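Configurar a tarefa de arranjo floral no kit Tukon: montagem, calibração e gravação

Atualizado em 6 de maio de 2022

Este guia cobre a configuração do kit de manipulação Tukon para uma tarefa com objetos transparentes e hastes flexíveis: retirar flores artificiais da mesa ou de um vaso e inseri-las em outro recipiente. Pressupõe que o controlador já está instalado e que o braço completou a rotina de referência pelo menos uma vez. Quem ainda não chegou a esse ponto deve começar pelo manual de instalação da Dumitrescu, distribuidora do kit.

O procedimento foi testado com a versão 2 do software de controle. Na versão anterior os menus têm outros nomes e o limite de força não pode ser alterado por tarefa.

Material necessário

Kit Tukon com a garra paralela padrão
Módulo de câmera fixa Orora, com suporte
Mesa de superfície fosca e cor uniforme
Recipientes de vidro de alturas e bocas diferentes
Flores artificiais com haste longa
Fita para marcação de posições

Evite mesas brilhantes. O reflexo do vidro na superfície gera contornos duplicados, e o módulo de percepção tende a tratá-los como um segundo objeto.

1. Fixação da câmera

Monte a câmera Orora a 800 mm da borda frontal da mesa, apontada para o centro da área de trabalho. A boca de todos os recipientes precisa aparecer na imagem. As flores podem sair do campo de visão na parte superior sem prejuízo para a tarefa, pois o planejador usa a boca do vaso como referência de inserção e não a ponta da haste.

Aperte os dois parafusos do suporte antes de calibrar. Um deslocamento pequeno depois da calibração já basta para a haste bater na borda do vidro.

2. Calibração

Abra Tarefa > Nova > Inserção e selecione o perfil "Transparente". Coloque o padrão de calibração sobre a mesa e execute a rotina completa. O erro residual aparece no canto da janela, em milímetros. Valores acima de 2 exigem nova execução. Se o erro persistir, verifique o nivelamento da base.

Com o perfil "Opaco", selecionado de fábrica, o vidro liso quase não gera pontos de profundidade. O vidro texturizado funciona um pouco melhor, mas a borda continua irregular.

3. Exposição

Desative a exposição automática. Em salas com lâmpadas fluorescentes no teto, o ajuste automático oscila e a borda do vidro desaparece em parte dos quadros. Fixe o valor manualmente até que a boca do recipiente fique nítida – mesmo que o teto ao fundo fique estourado. O fundo não entra no cálculo.

4. Limites da garra

Reduza a força de fechamento para o mínimo que ainda sustente a haste. As hastes artificiais têm alma rígida e deslizam pouco, mas se deformam quando a garra fecha com a força padrão. Defina a velocidade de aproximação em "Lenta" nos últimos centímetros antes da boca do vaso.

5. Disposição dos objetos

Alinhe os recipientes em fila, com espaço suficiente entre eles para a abertura da garra. Varie altura e formato: um único tipo de vaso produz um modelo que falha na primeira troca. Deixe pelo menos um recipiente vazio como destino e algumas flores deitadas na mesa, para que a gravação inclua também a coleta em posição horizontal. Marque as posições com fita fora da área útil. 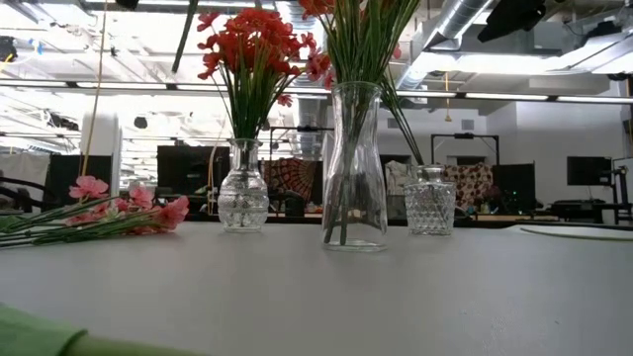 Disposição dos objetos: flores cor-de-rosa sobre a mesa, dois vasos com flores vermelhas e, à direita, o frasco de vidro vazio.

6. Gravação das demonstrações

Inicie com Gravar > Demonstração. Cada episódio deve conter uma única transferência, do contato com a haste até a abertura da garra. Descarte os episódios em que o recipiente de destino se mova.

Para um modelo utilizável, a documentação do kit recomenda 1.000 episódios. No nosso laboratório em Prustport, a taxa de acerto estabilizou antes disso com os vasos altos. Com os frascos baixos foi preciso gravar mais de 1.000 – a haste longa tomba quando o recipiente é raso, e o modelo demora a aprender o ângulo de soltura.

7. Problemas frequentes

A garra fecha ao lado da haste: repita a calibração e confira o suporte da câmera.

A haste enrosca em outra durante a retirada: aumente a altura de saída vertical em Tarefa > Trajetória.

O vaso não é detectado: confirme o perfil "Transparente" e afaste os recipientes uns dos outros.

Os arquivos de configuração usados neste guia foram preparados por Hazel Tillman e podem ser importados em Tarefa > Importar. Depois da importação, a calibração precisa ser refeita.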